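Sorting and Shelving a Shared Picture Book Collection

Student Project Report
Submitted Thu 18 June

1. Background

The Clerkero reading room is used by families with children below school age and by two early education courses. Its picture books are kept on low shelves and in floor bins that children can reach without help. At the start of the term the books were returned to whichever shelf had space. Staff reported that large books were often left lying across the tops of smaller ones, and that parents asked for help in finding titles their children had enjoyed on an earlier visit.

The project group was asked to propose a simple order for the collection, to carry out the sorting in one part of the room, and to report on the result. The work was limited to the front bay, known as the Kolla bay after the family that paid for its shelving. The full collection holds almost 1000 books. Buying new furniture was outside the scope of the project.

2. Method

Books from the bay were taken down one shelf at a time and placed on a table. Each book was checked for loose pages, torn covers and missing labels. Damaged books were set aside in a box marked for repair and were not returned to the shelf during the project.

The remaining books were then sorted twice. The first sorting was by size, using the height of the cover. Any book taller than 30 centimeters was treated as large. The second sorting was by main subject, judged from the cover alone. The group chose to work from covers in order to follow the way young children select books. A child who cannot yet read the title depends on the colors and figures on the front, and the shelving should support that choice.

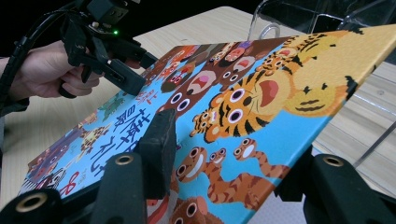 Animal books formed the largest subject group and required the most discussion. Some covers show a single animal, and these were easy to place. Others show many kinds of animals together, with one kind given more space than the rest. The group first tried to file such books under the most prominent animal, so that a cover with large tigers would go with the other books on big cats. This led to disagreement between sorters, and the same book was placed differently on different days. The rule was changed so that any cover with several kinds of animals went into a general animal section.

Colored dots were fixed to the lower part of each spine. Yellow was used for animals, green for vehicles and machines, red for home and family, and blue for all other subjects. The dots came from a Chauvin label set already held in the supply cabinet. Very thin books had no room for a dot on the spine, and for these it was placed on the back cover.

3. Shelving

Large books were stored face out in the two floor bins. Standing them upright among smaller books had caused them to lean, and the corners of several covers had become bent. In the bins the whole front of the book can be seen, although only the first book in each row is fully visible. Smaller books were kept on the shelves with the spine outward.

The bins were lined with Wokimis felt to prevent the books from sliding forward. The felt had to be cut again after the first week, as the original pieces were too short and gathered at the bottom.

4. Results

After the new order had been in place for a week, the group asked 35 visiting adults whether they had found the bay easy to use. Most gave a positive answer. The colored dots were mentioned less often than the face-out bins, and several adults had not noticed the dots at all until they were asked. A printed key was then attached to the side of the shelf at adult eye level.

Returned books were usually placed in the correct part of the bay when they were large. Smaller books were mixed more quickly, particularly on the lowest shelf. The blue section proved too broad and contained books with little in common.

5. Recommendations

The group recommends that the general animal section be kept and that the blue section be divided before the system is extended to other bays. Bins should hold fewer books than their full capacity, so that children can tip the covers forward without lifting them out. Repairs to the books set aside should be completed before the end of June, and the repaired copies should receive dots before they are returned.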